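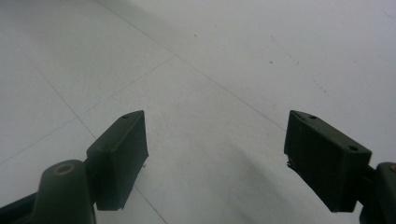
1 min read · 4 replies

marisol_r
We've had the Gruken pickers at Zullurano since July, and I do miss the old packing bench chatter. My job now is mostly walking the tiles between stations and clearing stops, 600 trays a shift, and my knees are very grateful — but it's quieter, and I'm a sociable soul!

ticona_tam
Sorry, but I'd take quiet. My wrists were ruined by packing by hand, bless them.

alcides.n
Not sure I agree, Tam. We lost 6 people from lates when ours came in, and the rest of us do the fiddly bits it can't manage. Are your pads wearing, Marisol? Ours go ragged along the edge.

marisol_r
Yes, a bit frayed, same as yours I expect. Spares are on order for Monday.

ticona_tam
Fair point about lates, Alcides, I'd not thought of that. Still keeping my wrists though.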